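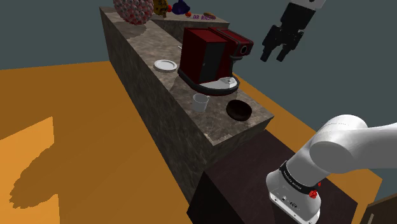 Grudska descaling powder: six months with one tub

We live in a hard water area and go through a lot of descaler. The kettle furs up in a fortnight, the shower head goes soon after, and anything that heats water for coffee starts to grumble if it is left too long. I had used the same liquid for years until the shop in Troston stopped stocking it, so I bought a tub of Grudska powder instead.

What you get

A screw-top tub with a small scoop inside. The tub is squat and fits under the sink without falling over. The label gives 50 g to a litre of warm water for kettles and half that for coffee machines. The scoop has no markings, so I weighed a level scoop once and wrote the result on the lid in pen. There is a leaflet in several languages, but the English side only repeats the label.

Mixing

It dissolves well in warm water and badly in cold. In cold water you get a gritty layer at the bottom which needs a lot of stirring, and I would not want that going through a pump. Mix it in a jug first and pour it in once it is clear. There is a slight sour smell, much less than with vinegar, and it goes when you open a window.

Kettle

Very good. I fill to just over the scale line, leave it for 60 minutes and rinse twice. Thick scale round the element needed a second go the first time. Since then one treatment a month has been enough.

Coffee machine

Good, but slower than the liquid. I run half the tank through, switch off, wait, then run the rest. After that it needs two full tanks of clean water. With one tank I could still taste it in the first cup. Check the handbook for your own machine before you start, as some makers ask for their own product and may not honour the guarantee otherwise.

Shower head and taps

Fine on the shower head, soaked overnight in a bowl. On taps it is a nuisance, as a thin liquid will not stay where you put it. I ended up tying a wet cloth round the spout. The Verkska gel is better for this job, though it costs more and is no use for kettles.

Things I did not like

The lid. Powder gets into the thread and sets hard if your hands are damp, and by August I needed a rubber glove to open it. It also marks limestone and marble, so wipe up drips at once and keep the jug in the sink.

Would I buy it again

Yes, for the kettle and the coffee machine. I still keep a bottle of gel for the bathroom. Four out of five, with the missing mark for the lid.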